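Pluvthorpe's reuse store reopens on Tapley Street, and it has a whole room for the little stuff

16 June 2023

Pluvthorpe has its reuse store back, and it is a beauty. The doors opened at the new Tapley Street address this morning with a line that went past the bakery and bent around the corner by the bus stop. By lunchtime people were coming out with lamps under their arms, table legs sticking out of car windows, and in one case a complete set of green kitchen drawers with no kitchen to go with them.

If you missed the old place (and plenty of us did), the short version is that the Harbor Lane building was sold over the winter and the store had to pack up in a hurry. Everything that could be saved went into a borrowed grain shed out toward Drirkurwood, where it sat under tarps until the lease on Tapley Street was signed in May. The new space used to be a carpet showroom. It has 3822 square feet of floor, wide front windows, a loading door at the back that a pickup can back right up to, and heat! Anyone who ever dug through the door hinges on Harbor Lane in February will know why that gets an exclamation mark.

The big things are where you would expect them. Doors and windows lean in racks along the north wall, sorted by width, with the sizes chalked on the ends so you don't have to haul each one out to measure it. Sinks and tubs are near the loading door. Furniture takes up the middle of the floor, set out in little groups so you can sit down and try things, and the lumber is in a covered bay outside, where it will stay unless the weather gets silly. Prices are on paper tags and they drop every two weeks until the piece is gone. A blue tag means it's new in. A white tag means make an offer, and the people at the desk really do want you to make one.

What has everyone talking, though, is the parts room. It's in the back corner where the carpet samples used to hang, and it holds all the small things that used to end up in coffee cans under the counter: drawer pulls, knobs, hooks, lamp switches, casters, curtain rings, buttons, faucet handles, stove dials, the rubber feet from the bottoms of chairs. You pick up a bag at the door, fill it with whatever you like, and pay by weight when you come out. There is a bench with a good light over it, and a few screwdrivers on strings, so you can check that the knob you've found will fit the drawer you have carried in with you. Several people had carried in drawers.

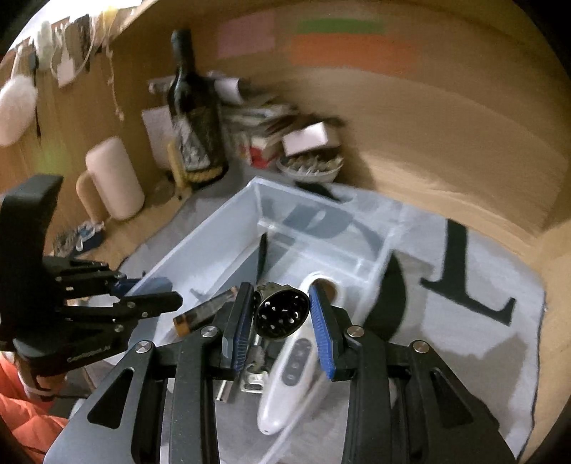
Finally somewhere to go for one single knob, read the first comment under the store's opening notice, which went up last night. The writer had been living with a dresser that was one pull short since moving to Pluvthorpe and had been told by two hardware stores that the only fix was to buy a whole new set. Replies piled up underneath from people missing a caster, a lid, a hinge, the left-hand arm of a towel bar. Somebody offered a spare towel bar arm. It was a right-hand one, but the thought was there.

The parts room was put together with help from Clelix, the appliance repair shop two doors down, which has handed over the contents of its back shelves. That means dials and handles and door shelves from stoves and refrigerators that haven't been made for decades, all of it cleaned up and a lot of it with the model written on a tag. Clelix is also going to spend the first Saturday morning of each month at the bench looking over small appliances. Bring the toaster, bring the cord, and bring the crumb tray if you still have it. They won't promise a fix, but they'll tell you straight whether it's worth the trouble, and there's no charge for the looking.

The move itself was quite a job. There were 332 doors to bring back from the shed, and each one was checked for rot and had its hardware tied to it in a bag before it went on the truck. A pair of tall ones with colored glass at the top, taken out of the old Pluvthorpe ferry office before it came down, made the trip wrapped in quilts. They are standing just inside the entrance, not for sale yet, and there is some hope they can be hung as the store's own front doors before fall. Go and see them in the morning when the sun is on that side of the street. They throw red and yellow all over the floor.

The mice at the grain shed did get into a few sofas, and those didn't make it. Nearly everything else did. The pine table with the burn mark shaped like a boot is back, and still has not found a home. So is the piano, which was in tune when it left Harbor Lane and is not in tune now, and which was played more or less without stopping from opening time on.

Dropping things off is easier than it used to be. The loading door is open for donations whenever the store is open, and you no longer need to call ahead unless you're bringing something that takes two people to lift. They are happy to have solid wood furniture, doors, windows with whole panes, sinks, tubs, light fixtures, tile in full boxes, tools, hardware of any kind, and clean lumber longer than your arm. They can't take mattresses, paint that has been opened, tube televisions, or car seats. For the parts room, nothing is too small, but please empty out the batteries, and please don't mix broken glass in with the screws. A few words on a scrap of paper help a lot. "Off a maple desk" is plenty.

Classes are coming back too, which is great news for those of us who signed up for chair caning last fall and got as far as the first row of holes. Caning starts again at the end of the month, followed by lamp rewiring, window glazing, and a new one on sharpening kitchen knives and garden tools. Each class costs 33 dollars with materials included, and the sign-up sheet is on the wall by the desk. Caning had one space left on it when I walked out, so it may well be full by the time you read this. There's a waiting list underneath, and it's worth putting your name down, as people do drop out once they learn how long you have to soak the cane.

The money side looks healthy. A fund drive over the spring brought in 2171 gifts, many of them for the price of a cup of coffee, and together they paid for the racks, the lights and the ramp at the front. The ramp is a real pleasure to see. Harbor Lane had three steps and a door that stuck, and it kept a lot of people out who should have been able to come in and rummage with the rest of us.

Parking is on the street or in the lot behind the bakery, which is shared until six in the evening. The number 4 bus stops almost at the door. If you buy something too big to get home, the store will hold it for a week with a deposit, and there's a card on the desk for a delivery driver who covers Pluvthorpe and most of the way to Drirkurwood.

The store on Tapley Street is open from nine to five except on holidays, and the parts room closes half an hour before the rest so the bags can be weighed. Bring your measurements, and bring the old knob with you if you have it.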